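Comparing grip pads on a hand-held gripper
Raluca Zamfir
2020-06-26

If you've got a hand-held gripper and more than one sort of pad to fit on it, do try them side by side. It's great fun, and you learn a lot about your fingers in one afternoon!

Start with the old pads still on. Open the fingers wide over a plain tabletop and look at the wrist camera picture before you pick anything up. Check the top edges and the inner corners first – mine go there every time.

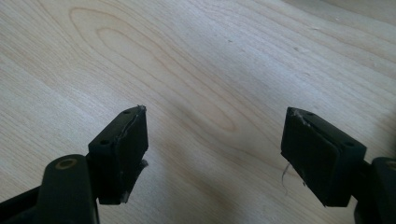 Fingers open over bare wood. Both pads are frayed along the edges.

Save that picture, then undo the screws and fit the first test pair. I used Jedent pads, then Zurkon ones, which are a bit softer (and lovely on glass jars).

Give each pair the same job: 95 lifts of a 500 g bag of rice, same height, same speed. Note every slip. Stop after every 18 lifts and wipe the pads with a dry cloth.

Do the whole thing 3 times, swapping the order of the pairs. Take another open-fingers picture at the end of each run and put it next to the first – small tears show up really well this way. My slip counts from March are on the Draravitz page if you'd like something to compare with.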